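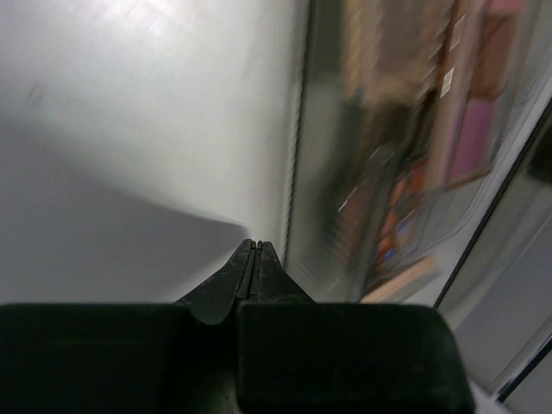 Pale surfaces show small gray smudges early.

4/23/25
By the Facilities Standards Office, Pelley

The case for the clear, open-topped container is usually made on grounds of cost. This office believes it should be made on grounds of conduct. People who share a work table treat it according to what they can see, and a transparent box on a white surface hides very little. An opaque bin permits a person to drop in a wrapper, a spare cable tie or a crumpled sheet and consider the matter closed. A clear one keeps the question open until somebody deals with it.

Our position follows a review of shared tables at the Burnwood building, where 151 work surfaces are in daily use. Fourteen of them were given clear containers last July, and the remainder kept the lidded gray bins supplied under the earlier Prodari contract. Staff at the 14 tables emptied their containers more often and without reminders. They also complained more, chiefly that their tables looked untidy. We regard those complaints as a sign that the arrangement works.

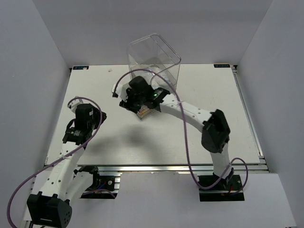 The color of the surface deserves the same attention. White boards are often rejected at the purchasing stage because they show every scuff and speck. Dark laminates are preferred for the opposite reason, and departments are then surprised when a sleeve comes away dirty. A white board tells its users when it needs a cloth. It will look worn sooner, and purchasing officers should accept this when they approve the order. Light scuffing is no ground for replacement, and this office will decline requests made on that basis alone.

There are fair objections. Clear plastic reflects overhead light, and its contents can be hard to make out from certain seats. It scratches, and a badly scratched box loses much of its advantage. Replacing the bins across the building would cost some 2,000 dollars, a sum that several departments would prefer to spend on seating.

We would still proceed, beginning with the tables that change hands most often. The Mihăilă annex should follow once its present stock of lidded bins has been used up. Departments that wish to keep opaque bins for confidential paper may do so, provided that those bins stand on the floor and are kept off the work surface.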